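Skip to content Home About Projects Grants News Contact

We use cookies to help this site work properly. Accept Manage

Brestham Repair and Making Room: progress report for the Bedura Fund
Covering the months up to the end of February
Prepared by Weronika Marciniak

This has been our best stretch since the grant began, and I am very glad to be writing it up. The bulk of the period went on the frames for the bench stations: cutting and bolting the aluminium rails, fitting corner brackets, and getting the cables under control with zip ties.
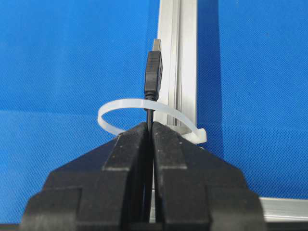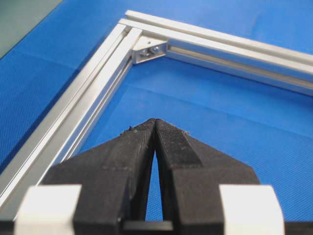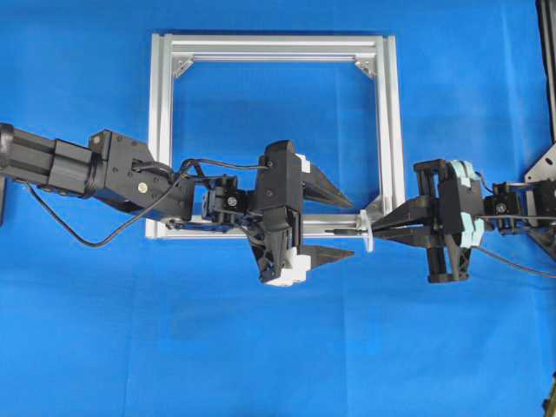 We said in our application that we would have four bench stations ready by the spring. We now plan on 6, and the money still works. Barbara Bednarek went back over the cutting list in the autumn and found that if the rails for the shelf units came out of the same lengths as the station frames, we wasted far less at the ends. The offcuts have gone into small test squares, which are brilliant for teaching people how to get a corner true before they go near a full-sized frame.

Spending

The materials line stood at £3090 for the whole project. We have spent most of it on extrusion, and the remainder is set aside for feet, end caps and one more box of brackets. The supplier, Michalski, changed their bracket packs halfway through, and the new ones came with a slightly shorter bolt. They do fit, but you have to start the nut by hand. We lost an afternoon to that and then everyone got the knack.

Nothing has been moved between budget lines. The tools line is underspent by £93 and we would like to keep it for replacement hex keys, if you are happy with that. Please let us know either way.

What we have learned about the build

Lay everything on cloth. The first rails were assembled straight on the bench and picked up scratches along the faces, and small bolts rolled off and vanished. Work on a cloth goes more calmly, and the pieces are much easier to find.

Leave both bolts in a bracket finger-loose until all four corners are in place, then square it up and tighten. We had the order wrong in our own handout! It has been rewritten.

Cables are the part I was most worried about, and they are coming on nicely. Each station will have a USB lead running along the frame, held with nylon ties. We now thread the tie into an open loop first, slide the cable to where it should sit, and only then pull it up. Doing it this way means fewer ties in the bin. We still need to agree how much slack to leave at the plug end – Barbara wants a full hand's width and I would settle for half.

Sessions and people

Attendance over the period came to 151 visits. The evening sessions, which start at half past six, are fuller than the daytime ones, and we have started keeping a waiting list for them. Several people who came along to get a lamp or a radio mended have stayed on to help with the frames, and it has been lovely to see them showing newcomers how the slots work.

Still to do

The shelf units are cut but not assembled. The labels for the stations have been drafted and need printing. We also have to finish the Premusus sheets, our step-by-step cards for each station; the ones for frames and brackets are done, the cable card is in rough, and the card on safe lifting has not been started.

One delay to flag: the electrician's visit has slipped, so the two stations nearest the back wall cannot be powered up yet. The frames for those will go in regardless and the leads will be fitted afterwards.

I will send the receipts separately, with the revised cutting list attached.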